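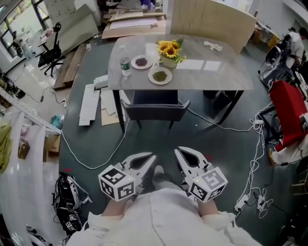 Week 6: Adapting comics for the screen — the origin story problem

Okay, quick housekeeping before we get into it. The reading for this week is the first two issues of the Fakhoury packet, and yes, I know the scan of issue two is a bit muddy on the last few pages. There's a cleaner copy on reserve if you need it. Response papers are due Monday before class, same as always, one page, and please staple them!

So. Last week we talked about how a comics page handles time, and we got stuck on gutters for most of the hour (my fault, I love gutters). This week I want to take that and ask what happens when a movie studio picks up a hero with decades of back issues and has to get that person into a costume before the audience starts looking at their phones.

What we mean by an origin story

I'm using the term pretty narrowly in this class. An origin story is the stretch of plot that takes a character from ordinary life to the first time they act as the hero. It has a starting point, a change, and a first public act. Backstory is different. Backstory is anything that happened before page one, and you can have tons of it without ever telling an origin. Lots of your midterm proposals mixed these two up, so please check yours.

In the early superhero comics the origin was often tiny. Batman's first printed origin, in Detective Comics 33, takes up two pages, and he'd already been running around solving crimes for several issues by then. Readers met him first and got the explanation later. Superman's trip from his doomed planet gets a single page in Action Comics 1, and by the next page he's off and busy. Go look at that page again if you can. It's so fast!

Now compare the 1978 Superman movie. You get the planet, the trial, the farm, the high school years, the ice fortress, and a good chunk of the running time has gone by before Christopher Reeve shows up in the suit. I happen to think it works beautifully, partly because each section has its own look and almost its own genre. But it set a pattern that a lot of later movies copied without having the same patience or the same cast.

The packet comic

Flillex, the hero in your packet, is a nice test case for us because the comic never really settles on an origin. Issue one gives a version in four panels, told by a newspaper vendor who plainly doesn't know what he's talking about. Issue two gives another one. By the end of the 63-issue run there are so many versions that the letters page is running arguments about it.

Write down which version you believed while you were reading, and why. I'm serious, put it in the margin. We'll use it.

The unproduced Flillex screenplay (the Karnero draft, I'll hand out excerpts in class) picks exactly one of those versions and spends 80 pages on it. The whole script is 386 pages in its first form, which would be a movie of over six hours going by the usual page-a-minute rule, so you can see somebody had trouble letting go of things. What I find interesting is the stuff that gets dropped. The vendor is gone. The contradictions are gone. The sister becomes a college roommate, and she gets 11 lines.

Three ways in

Here's how I group the choices screenwriters tend to make. These are my own labels, so don't go looking for them in the textbook.

The long walk. Start in childhood or close to it, and go in order. Superman from 1978 is our main one, and Supergirl from 1984 tries a shorter version. The risk is that the villain's plot ends up squeezed into whatever is left.

The cold start. The hero's already the hero. Tim Burton's Batman in 1989 opens with him on a rooftop, and the alley comes back later as a memory, once it matters to the plot. This is closest to how the early comics did it.

The braid. Past and present run side by side. Batman Begins does this for its first act, moving between the prison, the childhood, and the training, and then it straightens out once he gets home. Pay attention to where the cutting back and forth stops, we'll watch that bit together.

You can argue with me about where a particular movie goes. Please do — somebody last year made a really good case that the 1989 Batman is secretly an origin story for the Joker, and I've been teaching it that way ever since.

Vocabulary for the quiz

Retcon: a later change to facts the reader was already given. Short for retroactive continuity.

Splash page: a full page given to one image, usually the first page of a story.

Secret identity: you know this one, but be ready to say what it does for the plot, since that's what I'll ask.

Continuity: the agreed set of events that later stories are supposed to respect.

For your response paper

Pick one page from the packet and outline how you'd open a movie with it, using one of the three approaches. Tell me what you'd cut and what you'd lose by cutting it. You don't need script format. If you'd rather work from the Joriseck newspaper strips we read in February, that's fine too, just attach a copy of the strip so I'm not hunting for it.

Next week is costumes, so bring something to draw with. Stick figures are welcome, mine are terrible.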